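Wollano Hand Grippers — Open Day Notes and What's in the Set

I've been putting off this page because I wanted to use the things for a whole afternoon before I wrote a word about them, and the open day at Sindedside finally gave me the chance. So this is half product page, half me telling you how the visit went. Skip to the part you need!

The Wollano set is a pair of hand-held grippers. You hold one in each hand, you work the jaws yourself, and your movements get recorded so that a robot arm can learn the job later on. We sell the pair together, item number 343, and we don't split it (people ask, and I'm sorry, but one gripper on its own is no fun with laundry).

Nandi Zwane ran the demonstration, and she'd picked bedroom work for it: cloth handling on a made-up bed. I was glad. I've sat through plenty of demos where a block gets moved from one spot to another spot, and you leave knowing the tool can move blocks. Cloth is where you find out how a jaw really behaves. It slides, it bunches up, it hides its own corners from you, and a flat piece lying on a flat sheet gives you next to nothing to grab.
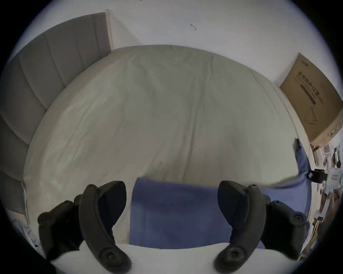
Nandi's advice to everyone who had a turn was to slow down before the pinch. Come in low, let the fingertips touch the sheet, then close. Most of us did the opposite, me included — I came straight down from above like I was picking up a potato, and got a nice big fistful of bedding along with the cloth. Second try was better. By the fourth or fifth I'd stopped thinking about the tool and was just thinking about the corner, and that's about the best thing I can say for any piece of equipment.

The fingers on the grippers we used are black and curved, and you can open them up wide enough to see what you're going for between them. I like that a lot. On the older Sondarel pair I had in the shop, I was always leaning sideways to look past my own tool, and my neck let me know about it the next morning.

Two hands are harder than one, of course. With a shirt or a towel you need both corners up at close to the same height, or the whole thing swings around on you. Nandi has you pull outward a little once both jaws are shut, then wait a second, then move. The waiting matters for the recording too, she said, as a rushed start is hard to learn from. I kept forgetting to wait. She kept reminding me, very kindly!

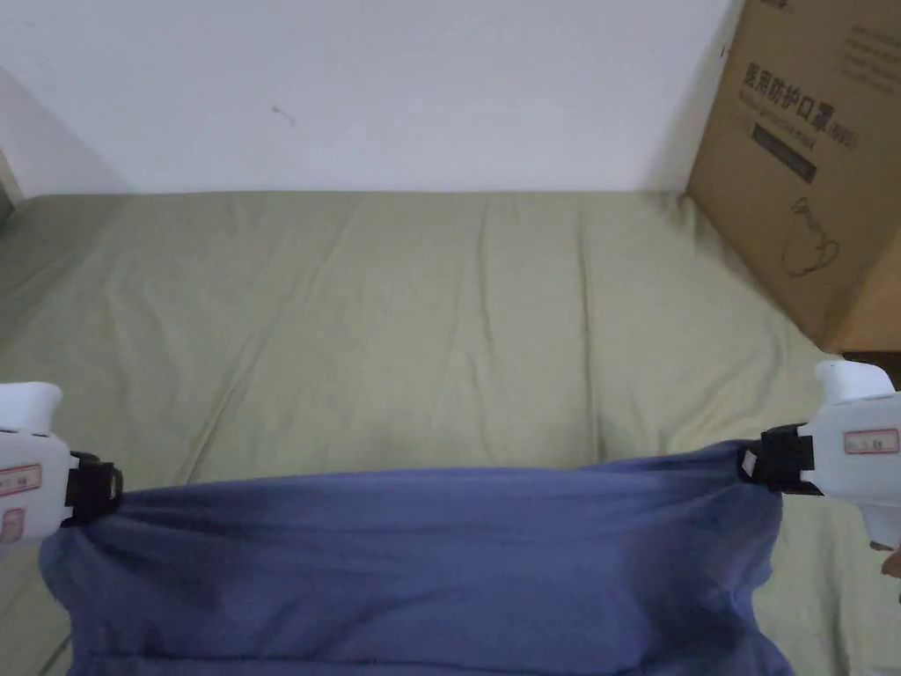
What you get

— Two hand grippers, left and right
— Spare finger pads, 4 in a bag
— Charging lead and a wall plug
— The Cele carry case, with cut foam inside
— A printed setup card (read it, it's short)

Battery and wear

Each gripper has its own 3000 mAh battery, and there's a bigger one at 4000 mAh if you plan on long sessions. I'd get the bigger one. It does make the handle a touch heavier, and if you have small hands you may want to try both before you pick. Nandi uses the small battery and swaps at lunch, so there you go, opinions differ.

The pads are what wears out first. Wipe them with a barely damp cloth when you're done, let them dry, and please don't use oil on them. Someone brought in a pair in August that had been oiled, and they couldn't have held on to a sock.

Questions I got at the open day

Can you rent them? Yes, by the week, with the case and both chargers.

Do they work for left-handers? You're holding one in each hand anyway, so it comes down to practice. The two left-handed visitors got on fine.

Will there be another open day? I'd love to do one in the spring, maybe with pillowcases, which Nandi claims are much worse than shirts. Send me a note through the shop if you'd like a spot, and tell me if you want to bring your own cloth to try.

Contact the shop | © Wollano 2018 | Back to top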